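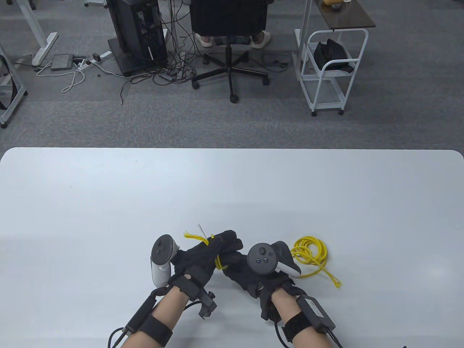
**Knots, round three**

I have been talking about string at dinner for a month now, and my family would like me to write it down here instead, so thank you, Flurkness readers, for taking one for the team.

If you missed the January issue: a few of us have been getting together in the back half of the Iyamu building to learn knots. Real ones, with names, that hold when you want them to and come undone when you're finished. I signed up because I once tied a mattress to the roof of a car with something I can only call a large lump, and I had to cut it off with a bread knife in the parking lot of my new apartment. I figured I'd come twice, learn one good knot and go home. Instead I own a piece of rope that I carry in my coat pocket and play with at red lights (parked! mostly parked!).

Garba Olatunji has been leading the evenings. He grew up around boats on Lake Stonda and later spent years rigging lights for touring shows, so he has strong feelings about both wet rope and power cords, and they overlap more than you'd guess.

**The bowline, finally**

We started with the bowline back in the first session and I could not get it. I knew the story with the rabbit that comes out of the hole, goes around the tree and goes back down the hole. I knew it as a child! I've known it for decades, and every time the rabbit came out on the wrong side and the whole thing fell open in my hands.

What fixed it for me was forgetting the rabbit. Garba has you lay the end across the standing part (that's the long part of the rope, the part leading off to whatever it's attached to) and hold them together where they cross. Then you roll your wrist forward and up, and a little loop wraps itself around the end all on its own. You're already halfway there, with the end poking up through the loop the right way. Take it behind the standing part, bring it back down through, pull. I did it with my eyes shut the second time. I may have shouted.

The wrist thing feels clumsy for maybe ten tries and then it stops feeling like anything. If you're left-handed, sit across from a right-handed person and copy them like a mirror. Your knot will come out as a mirror image too, and it's every bit as good.

One warning: a plain bowline in stiff or slippery rope can shake loose when there's no weight on it. Leave a long tail. Longer than that. And please don't hang a person from anything you learned in this newsletter.

**Two ropes, one line**

For joining rope to rope, most of us grew up with the square knot, and most of us use it for jobs it's no good at. It's fine for a bandage or a parcel, where the knot lies flat against something. As a way to join two lines that have to carry a load, it's bad news, especially if one line is thicker than the other. It can roll over into a different shape and slide right off.

The sheet bend is what you want there. Make a fold in the thicker rope, bring the thinner one up through the fold, around behind both legs, and tuck it under itself. If you look at it a while you'll notice that it's the same shape as the bowline! I stared at the pair of them on my kitchen counter for a good part of an evening. It's the same path, and the only thing that changes is which ends are doing the work.

For two ropes of the same size there's also the Zeppelin bend, which I love and can't explain in print. Picture a 6 and a 9 laid on top of each other. Come and see it done. It doesn't jam, even after a hard pull, and it makes you feel like a genius.

**Coiling, or why your extension cord hates you**

I didn't expect this to be my favorite part of the winter. We spent a whole evening on coiling, cords and hoses as well as rope, and I went home and redid everything in my garage before I'd taken my boots off.

Most people wrap a cord around the elbow and the thumb. It's quick and it looks tidy, and every single turn puts a twist into the cord. Do that for a few years and the cord learns it. You throw it out across the lawn and it springs into figure eights and little pigtails, and somewhere inside, the wires are being bent back and forth at the same spots over and over.

Garba's way is called over-under. Hold the end in one hand, palm up. Bring up a length with the other hand and lay it in as an ordinary loop. For the next one, turn your hand over so that your thumb points back toward you, and lay that loop in with the cord passing on the underside. Then an ordinary one, then an under. Each twist cancels out the one before it. When you're finished, you can hold one end and toss the rest and it goes out straight, with no kinks at all. Watching a long cord sail out flat across the floor is a deep and silly pleasure.

Things that tripped people up:

- Gripping too hard. Let the cord roll between your finger and thumb as it comes in, it knows which way it wants to go.
- Trying to fix an old, badly trained cord in one go. Leave it out in the sun on a warm day, stretch it, and coil it again. It might take a few rounds.
- Letting the end slip through the middle of the coil. With over-under, that gives you a whole string of overhand knots when you pull it out. Tie the end to the coil or use a strap.
- Wrapping the last bit tight around the bundle right next to the plug. Very pretty, very hard on the plug.

Garden hoses are harder, and mine won the first round. Drain it first. I did not drain it first.

**What to practice with**

You don't need much. A piece of soft braided cord as long as you are tall, about as thick as a pencil, is plenty for everything above. If you can get two pieces in different colors, do, because the bends make so much more sense when you can tell who's who. Utidov Hardware sells it off the spool in the back aisle by the paint, and they'll melt the ends for you if you ask. Clothesline is all right. Old shoelaces are great for kids. I'd stay away from the shiny yellow stuff made for towing water toys until you've got the hang of it, it's stiff and slick and it'll make you think you're doing something wrong when you're doing it right.

As for books, there are a couple on the swap shelf by the stairs. The spiral-bound one has the better drawings. Whoever has the big blue one, enjoy it, and bring it back when you can, I'm only on hitches!

I have also become a person who practices while waiting for things. Kettle, bus, dentist. A bowline takes me less time than it takes the microwave to beep, and I've started tying them behind my back, to nobody's benefit but mine.

**Next time**

We're meeting again on Friday, February 9, 2018, in the same room, and the evening is given over to hitches: clove hitch, rolling hitch, and the trucker's hitch, which is the one I needed for that mattress. There'll be something solid to tie to at every spot. We'll begin with a quick bowline refresher for anyone who's rusty, so if you haven't been before this is a very good one to start on. Kids who can tie their own shoes are welcome with a grown-up.

Bring your cord if you have one, and bring the worst tangle in your house. I mean it. Christmas lights, a necklace chain, the drawer of phone chargers, fishing line if you're brave. We'll set the last part of the evening aside for picking at them over cookies. Garba's advice for a tangle is to keep it loose, pull the whole mass gently outward from the edges, and leave the ends alone until you can see where they go. I tried it on a ball of kitchen twine that had been living behind the flour since last March and got the entire thing out in one piece.

In March we'd like to try splicing, if there's enough interest. It means weaving the strands of a rope back into itself to make an eye, with no knot in it anywhere, and I've wanted to learn it ever since I saw the one on the bell pull at Stonda landing. Put your name on the sheet by the door or just tell me when you see me. I'll be the one with string in her hands.

*Zyanya Carrillo*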